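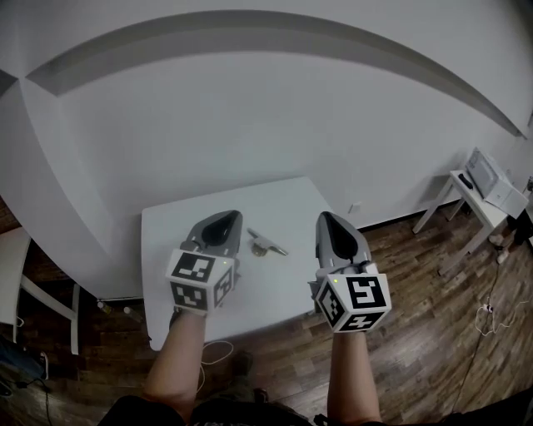 White table, small metal object with a round brass-colored base

How do I tell wholesale accounts their discount is shrinking?
Posted by Szu-yu Lu in Pricing and Sales

I run a tiny business selling bird feeders under the name Ornis, and I've got 12 shops that buy from me wholesale. When I started I gave every one of them whatever discount they asked for (I know, I know). Now one shop pays a lot less than another for the same feeder, and the ones with the best deal aren't even the ones ordering the most. I went through last year's invoices and I gave away $2,692 in extra discounts that I can't tie to anything. I'd like everybody on the same terms by November. Do I email them all at once, or call? And has anyone lost accounts doing this?

Vibeke Frandsen
I did this two years ago with my candle line and yes, I lost one shop, and it was a slow payer anyway! Call the ones who'll feel it most, then email the rest a one-page price sheet with the start date at the top. Give them 60 days and let them place one last order at the old price, but put a cap on that order or you'll be shipping cheap feeders till spring. I tied my discount to yearly volume: everyone gets the base rate, and if you pass $3,000 in a year you get 15 percent off after that. Two of my shops started ordering more just to get there. Don't apologize on the phone, either. I said sorry about six times on my first call and the guy talked me right back down to his old rate.

Also check whether any of them have the discount in writing with an end date. I had one of those and had to wait it out.

Villads Bisgaard
just raise the list price and leave the discounts alone, way less drama

Esben Stougaard
Raising list doesn't fix her problem, the shops would still be on different terms. I'm with Vibeke on the volume thing. One more spot to look is freight. I was so busy staring at discounts that I missed I was paying shipping for Lindico on every little order they sent in. I set a minimum order for free shipping and they were fine with it, they just order less often now.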